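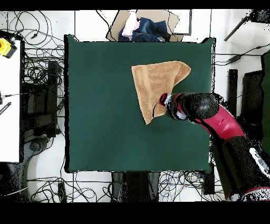 Why Does a Towel Feel Fluffy?

Look closely at a terry cloth towel and you will see tiny loops of thread all over it. The loops are what make it different from a bedsheet. Each loop can hold a little water, and a towel has a lot of loops, so it can soak up more than a flat cloth can.

Some towels have a woven band near one end. The band has a flatter weave. On a tan towel it can look like a darker stripe.

Jeans are made of denim, which is woven tightly and has no loops. That is why they make a poor towel. Denim is strong, and the seams and pockets are stitched down with thick thread.

How to Fold a Towel

1. Lay the towel on a flat surface, such as a table or a board.
2. Pull out any corner that is tucked under.
3. Smooth it with your hands from the middle to the edges.
4. Bring the two short ends together.
5. Fold it in half again and put it on the pile.

Word to know: Terry is cloth with loops of thread on it.

Written by Elvira Chambi

More from Plesness Kids
Where Does Cotton Grow?
How a Zipper Works
Why Are Jeans Blue?

This site uses cookies. Ask a grown-up before you click Accept.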